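How I Set Up and Look After My Two-Arm Tabletop Cell

I get asked a lot how I keep my little two-arm cell running, so I finally wrote it all down. It's the bench I use for my Ukedent project: two small arms on a front rail, printed walls on three sides, one marble-pattern top. Set aside an afternoon the first time. After that it's a quick job every January and whenever something feels off.

What you'll need

A set of hex keys, pliers or cutters for the cable ties, a soft cloth, and a toolbox to keep it all in. I like a box with compartments in the lid, so the spare bolts live in there and don't roll off under the rail (ask me how I know).

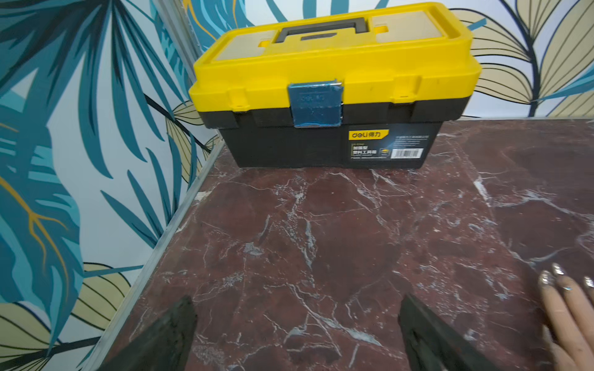

Before you touch anything, power both arms down and wait for the joints to go slack. Mine are on a Wesar supply with its own switch, and I still pull the plug. Old habit!

Step 1: Check the mounting plates

Each arm sits on a black plate that bolts down to the aluminum rail. Go around the corner bolts and snug them up a little at a time, crossing from corner to corner. The slots in the rail let a plate creep sideways if one bolt gets lazy, and then your left and right arms don't agree on where the middle of the table is. I lost an entire evening to that once.

Step 2: Tidy the cables

Follow each cable from the gripper back along the arm to the base. You want a loose loop at the shoulder so it never pulls tight at full reach. Then check the thin wires running down over the front rail to the boards. A green light on each board is what I look for once the power is back on. 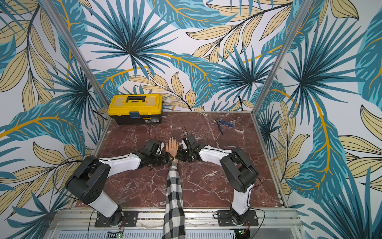 Both arms reaching in over the table, with the pliers and toolbox at the back.

Step 3: Set the middle gap

I do this one by hand, with the power off again. Bring both grippers in toward the center and rest your palm flat between them. If one side crowds your hand and the other leaves a lot of room, that arm's zero has drifted. Move it until the two sides feel even, then save the new zero in Tallov. I keep 50 mm as my minimum between grippers in software, and it has saved me from plenty of crunches. 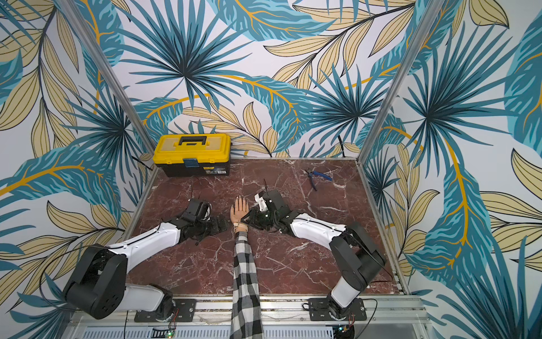 Step 4: Check the wrist view

Power up, leave the arms holding still, and open the wrist camera feed. Open the gripper wide and put something with fine detail under it. You should get a fingertip on each side and a clear space in between. If one finger takes up much more of the view than the other, loosen the camera bracket and nudge it over -- tiny moves, it doesn't take much. 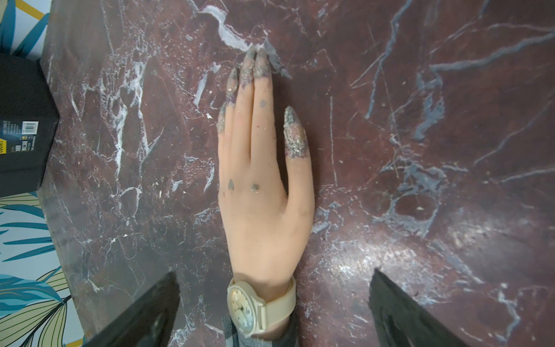

Wrist view with the gripper open: watch, sleeve cuff and glitter nails.

Step 5: Run it slow

Start at 5 percent speed and let the arms go through their home routine a few times while you listen. A clicking joint usually means a loose horn screw. If it all sounds smooth, go up to normal speed and write the date in your log. I redo the whole list every 500 cycles, or sooner if I've swapped a gripper -- the Sandhu fingers I use need their screws checked more often than the arms do.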